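Home Forums New Posts Members Search Log In

We use cookies to keep you signed in. By browsing the forum you agree to this. Accept | Settings

White matte tabletop for the hobby room – talk me into it (or out of it)

glueandgrain wrote:
OK so the old brown door I've been using as a worktable is finally leaving the house and I am way too excited about what comes next! I want white. Matte white, smooth, no fake wood pattern. I do paper models and a bit of sewing and I'm forever hunting for black thread and tiny gray parts on a dark surface. The two I've looked at are the Skereo and the Anen. The Skereo is thicker, the Anen has the softer finish. Does anyone live with one? I searched and got 2,365 results for "white table", mostly people asking about paint.

pinhousepat wrote:
Do it!! I went white in February and it changed how I work. Dropped pins show up right away, and the whole room feels brighter even on a dull afternoon. I have the Anen. It's lovely under the hands, almost like good paper, and fabric slides across it just enough. I wipe it down when I stop for the day and that's all the care it gets.

oldbenchrat wrote:
I'll be the grump. White shows everything. Pencil marks, coffee, that gray smudge from sliding a metal ruler back and forth. I had a white top for a while and spent more time wiping than building. Went back to a mid-gray linoleum and I'm much happier. Also glare, if your lamp is right overhead.

pinhousepat wrote:
Glare is a gloss problem though. A matte one doesn't throw the lamp back in your eyes, at least mine doesn't. The ruler smudges I'll give you – a damp cloth and a tiny dab of dish soap takes care of them, but yes, they happen.

glueandgrain wrote:
See, I kind of want the smudges to show? On the brown door I never knew it was dirty until my white cardstock had a stripe on it. The ruler thing is good to know, I have three metal rulers and I love them all.

tidycornerdesk wrote:
Happy Skereo owner checking in! It's heavy, so get help carrying it. I put mine on two Perner trestles and it doesn't wobble at all, even when I'm leaning on it with an awl. The edges came a bit sharp, and I took them down with fine sandpaper in one evening. Put a cutting mat down for knife work, please. I skipped it once and there's a scratch near the left side that I'll be looking at for the rest of my life.

oldbenchrat wrote:
Trestles eat your knee room, just so the OP knows. Screw-in legs at the corners are better if you sit to work.

tidycornerdesk wrote:
True if you sit. I stand most of the time and like being able to fold the lot away when family comes.

papermoth wrote:
Adding one thing I wish I'd thought about before buying: white isn't one color. I held my sample against the wall and it looked creamy, then I got the full top home and it leaned cool. I love it now! Black things really stand out on it, and brass too, which is great when you're fishing for eyelets. Here's how mine looks, you can get an idea of the smooth matte finish and that slight blue-gray cast.
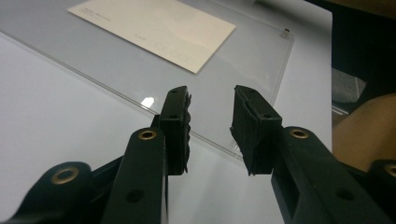

glueandgrain wrote that cool white was what she'd been hoping for, as her walls are a pale gray and a creamy top would look dingy against them. She's going to ask Anen for a sample and leave it on the windowsill from breakfast until the lamps go on.

pinhousepat wrote:
Smart. Check it under your sewing lamp too, mine goes a touch warmer at night.

oldbenchrat wrote:
Fine, fine. If you go white, at least try the Mushi felt pads under anything metal you keep parked on it. They stopped the worst of my ruler marks back when I had mine. I still say gray.

tidycornerdesk wrote:
Seconding the pads. I cut a sheet into 5 strips and stuck one under each of my storage tins, and there hasn't been a mark since.

glueandgrain wrote:
Pads are on the list! Leaning Anen with screw-in legs, so everybody gets a piece of this one. The door goes to the curb tonight and I'll post again when the new top is in. Does anyone know if the Anen can be trimmed at home? My alcove is a hair too narrow.

papermoth wrote:
I had mine cut at the lumber yard, they taped the line first and it came out clean. Measure the alcove at the back as well as the front, mine was tighter at the back.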